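May 17, 2025

Does "generalizes" mean anything anymore?

I have been putting off writing up the ball task, mostly because I expected to be annoyed by it and I was. Some background for anyone who doesn't follow this stuff. The Drenik method came out last November, and the pitch was that you could train a two-arm policy on a small pile of demonstrations, let it look only through the wrist cameras, and get something that copes with objects and positions it never saw. The headline number was good. The headline number is always good.

We have two arms and a table at Asdale, so I decided to run it myself on something that wasn't a cup or a folded towel. I picked a mini soccer ball on a printed field mat with a goal at one end. The job is to pick up the ball at one end of the pitch and put it in the goal. A four-year-old would get bored of it quickly.

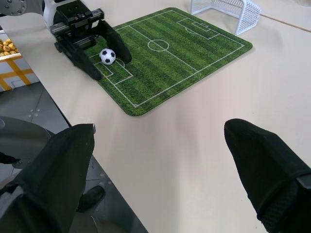

My first complaint is about how the demonstrations get counted. The write-up says 57, and that's what I collected. It does not say, except in a footnote to the appendix, that failed demonstrations were thrown out and redone before counting. I kept a tally of mine. To end up with 57 clean ones I recorded 315 attempts, because a ball is a miserable thing to teleoperate around. You touch it a little early with one finger and it rolls away. So which number is the cost of the method? I'd say the bigger one, since that's how long I was standing there. If you read "57 demos" and plan an afternoon, you are going to miss dinner.

My second complaint is the test itself. The Drenik evaluation moves the object between trials, which sounds tough until you read how far. Their start positions all fall inside the spread of the training positions. I did the same thing first, to be fair to them, and the results were decent. Then I tried starting positions out near the touchline, where I hadn't put the ball during collection. Out of 33 trials there, it scored 2. Several of those misses weren't even close. The arm would go down with perfect confidence on a piece of bare grass pattern and close on nothing.

A reader who used to work on the Zetstead gripper project will probably tell me that nobody sensible expects a policy to go outside its training spread, and fine, I don't expect it either. But then please don't put "unseen positions" in the abstract. A spot a thumb's width from one you demonstrated is unseen in the way that tomorrow's breakfast is unseen.

What I can't settle is how much the mat is doing. All those white lines give a wrist camera a lot to hang on to, and my suspicion is that the policy learned "go to this corner of the penalty box" at least as much as it learned "go to the ball." Both would score about the same on the easy test. I have a plain green cloth and I want to redo the whole thing on it, with the goal in the same place and no markings at all. If the success rate holds up I'll take back some of this post.

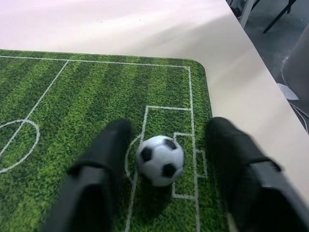

Ball between the fingers, before the grip closes.

I also want to say something about the baseline, which almost everybody skips over. Drenik was compared against an older Tambunan policy using its default settings. Default settings for what? Those were tuned for a fixed overhead view. Run it on wrist cameras without touching anything and of course it falls over. I spent two evenings changing the image crop and the action horizon, nothing clever, and on my easy positions the gap between the two methods got small enough that I wouldn't bet money on either one. I'm not going to publish a rate for that because I didn't run enough trials, and I'd rather not do the thing I'm complaining about.

There are parts I liked. The code installs without a fight. The handling of the approach is smooth, and when the ball is somewhere familiar the fingers come down on either side of it very neatly. I would use it again for a task where I control where everything starts, and a lot of real work is like that.

The logs from the touchline trials are a mess, with two different naming schemes because I changed my mind halfway through. I'll clean those up before the cloth runs and post them together. If you've tried Drenik with anything that rolls, leave a comment, and please include how many attempts you threw away.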